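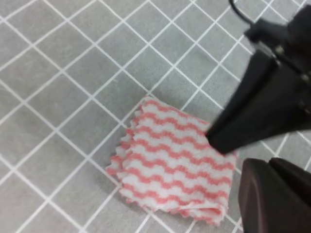
# Council admits its mistake but still wants the money, what now?

**plumduff**

Sorry if this is long, I've been stewing on it since September and my sister is sick of hearing about it.

I rented a flat in Erovska House until the end of June, then moved across town. I told Grullenden council the week I left, through the online form, and got an automatic email saying thanks. Then in September up pops a bill for £191 for the old flat, for a period when I wasn't living there (and was already paying on the new place!). I rang, the lady was lovely, said it was clearly wrong and she'd put a note on the account. Next thing is a reminder. Then a second letter from a different team which does say sorry, in so many words, for "the confusion over your moving date", and then right at the bottom tells me the balance is still due and may be passed to Eltton, who I gather are the collection people.

So is that an apology or a threat? Do I pay up and fight it afterwards, or hold out? And is it worth bothering my ward councillor with something this small? I've got the tenancy end letter from Upadhyay, the letting agents, if that helps.
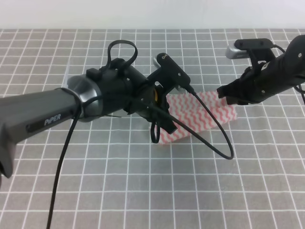
## gatepost_and_gravel

Been there, got the folder! Mine was £185 and a garage I'd never rented, so a slightly different muddle, but the same council and I'd bet the same printer.

First thing, stop ringing. I know it feels quicker but every call I made vanished into thin air, and the notes on the account never seemed to be visible to whoever picked up next. Put it in writing and put the word COMPLAINT at the top, because otherwise they treat it as a query and it just goes round again. Keep it dull. Moving date, date you told them, what they've charged, what you want done. Attach the Upadhyay letter and a copy of that automatic email, and quote the bit where they say sorry back at them.
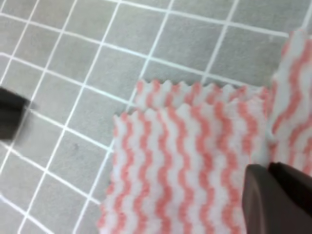
Ask them outright to put the account on hold while they look at it, too. I left that out the first time and the reminders kept landing on the mat the whole while, which did nothing for my blood pressure. When I finally asked, they said yes by return, and I got a proper reply in 15 working days. The reply had somebody else's garage in it, mind you, but the one after that was right.

On paying first, I didn't, but I'm stubborn and I was lucky. If you really can't face the letters then get some advice before you decide, the drop-in at the library is free and the people there have seen it all. Don't just ignore it though! A court summons adds costs and it's a lot more bother to unpick once that's happened.

And yes, do try your councillor. Mine held a surgery in the back room of the Methodist hall and there was hardly a queue. She didn't promise anything, she just emailed the revenues manager while I sat there eating a custard cream.
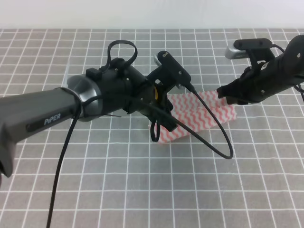

## teacosy71

Agree with most of that but check the end date on your tenancy agreement, not only the day you handed the keys in. If the tenancy ran on for a few weeks after you moved out you could still owe something for those weeks, even with an empty flat. It caught my son out.

The online complaint form only takes up to 1,000 characters by the way, and it eats the whole lot if you go over. Type it somewhere else first.

## wanderingparsnip

just pay it, life's too short

## plumduff

Thank you all (well, nearly all). I dug out the agreement and the tenancy did finish the same day I left, so I'm on firm ground there. Complaint has gone in with the hold request at the top and I'm seeing the councillor at half past six, custard creams permitting. Does anyone know if I should keep the payments on the new flat exactly as they are in the meantime? I'd assumed so.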